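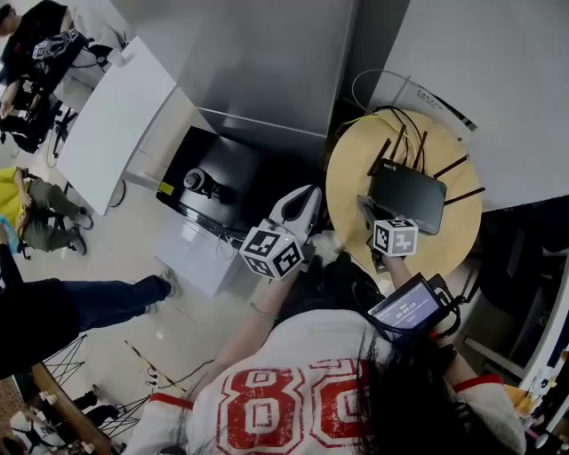

El puesto del router, con una pinza en cada mano y el cronómetro en la muñeca.

Preguntas frecuentes: enseñar tareas con pinzas de mano

Llevo tiempo contestando lo mismo por correo a la gente que se apunta a grabar con nosotros, así que lo he juntado todo en esta página. Si algo no queda claro, escribidme y lo añado (mejor a mí que a Hamisi, que está con el software y tarda siglos en contestar).

¿Tengo que saber de robótica?

Para nada. Si sabes enchufar un router o recoger una mesa, ya traes lo que hace falta. Lo que se aprende es a hacerlo con las pinzas en lugar de con los dedos, y eso al principio desespera un poco, ¡pero se coge! Yo tardé dos tardes en dejar de tirar cables al suelo.

¿Y el robot dónde está?

Esta es la que más me hacen. Mientras grabas no hace falta ninguno: tú haces la tarea con las pinzas, guardamos el movimiento y lo que ve la cámara de cada una, y después entrenamos con eso. El brazo lo tiene Chin-lung Choi en el otro laboratorio. También hacemos teleoperación, con Prirkano, nuestro programa de mando a distancia, pero va más lenta y cansa más, así que la dejamos para tareas en las que importa notar los límites del brazo.

¿Para qué son los cubos con cuadraditos blancos y negros?

Son marcadores. Con ellos calculamos dónde está cada pinza y hacia dónde apunta. Por favor, no los tapes con la manga ni con el pelo, y si uno se afloja, para y avisa. Una grabación con el cubo torcido parece buena hasta que alguien intenta usarla - y ese alguien suelo ser yo.

¿Cuánto dura una toma?

Depende de la tarea. Las cortas no llegan al minuto. Llevas el tiempo en una pantallita, a la altura de la muñeca, y conviene echarle un vistazo antes de empezar: si el contador no corre, no estás grabando. Me ha pasado cinco veces, lo confieso.

¿Qué ve la cámara de la pinza?

Más de lo que la gente cree. Es un ojo de pez, así que entran la punta de la pinza, la pared, el techo y media sala, y a menudo quien la lleva.
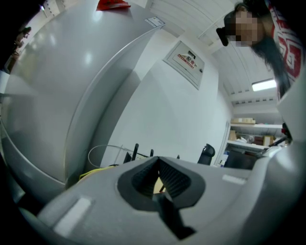
Vista desde la pinza: la nevera a la izquierda, el cuadro eléctrico en la pared y las antenas asomando abajo.

¿Entonces salgo en los vídeos?

Es muy posible. Las caras se difuminan antes de compartir nada, de eso se ocupa Luminița Bogdan. Si aun así prefieres no aparecer, dilo antes de la sesión y buscamos otra tarea para ti.

Me he equivocado a mitad de la toma, ¿la repito?

Si se te ha escapado el cable y lo has vuelto a coger, sigue tranquilamente. Esas correcciones nos vienen de maravilla, el robot también va a fallar y tiene que ver cómo se sale del apuro. Si has soltado una pinza o has hecho algo con la mano desnuda, corta y empieza otra.

¿Tengo que hacerlo siempre igual?

No, y casi te pido que no. Cambia un poco el sitio del router, entra por otro lado, ve más despacio. Lo único fijo es cómo empieza y cómo acaba la tarea, que está en la hoja de cada puesto.

¿Cuántas tomas tenéis?

En la última carpeta, la de agosto, hay 3.618, contando las malas. Armindo Gouveia todavía las está revisando, paciencia.

Se me cansan las muñecas, ¿es normal?

Sí, sobre todo el primer día. Descansa cada cuatro tomas, apoya los codos si la mesa te lo permite y pide que te recoloquen el cable si te tira del brazo.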